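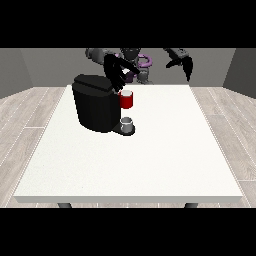 Ferkurar is a simulated gripper add-on for two-armed robots, sold with its own controller, and I have been testing it against the Posico hand we normally run. I used the coffee machine task for both, as it punishes sloppy finger contact. With the black gripper closed on the red mug from above, the fingers cover a good part of the rim, and contact at the rim is where the two products differ most. Posico lost its grip in 20 of 112 trials. Ferkurar lost 11 over the same number, with the controller left on factory settings.

Setup took me an afternoon. The manual is thin on joint limits, and the colour coding in the settings panel doesn't match the one in the printed guide. Meenakshi Iyengar ran the second batch and had the same complaint. 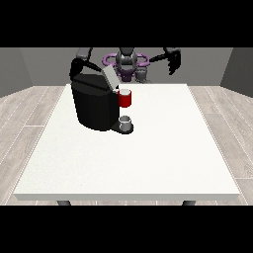 The controller is the better half of the package. It catches singularities early and slows the arm instead of stopping it. Two-arm coordination is weaker, and I wouldn't buy it for handovers. At $318 per seat, it's fair value for single-arm work. I'd wait for the June update if you need both.

Reviewed by Busisiwe Zwane

Related reviews
Tarar wrist camera
Uketard arm controller, second look
Posico hand: long-term test

Contact us | Copyright | Back to top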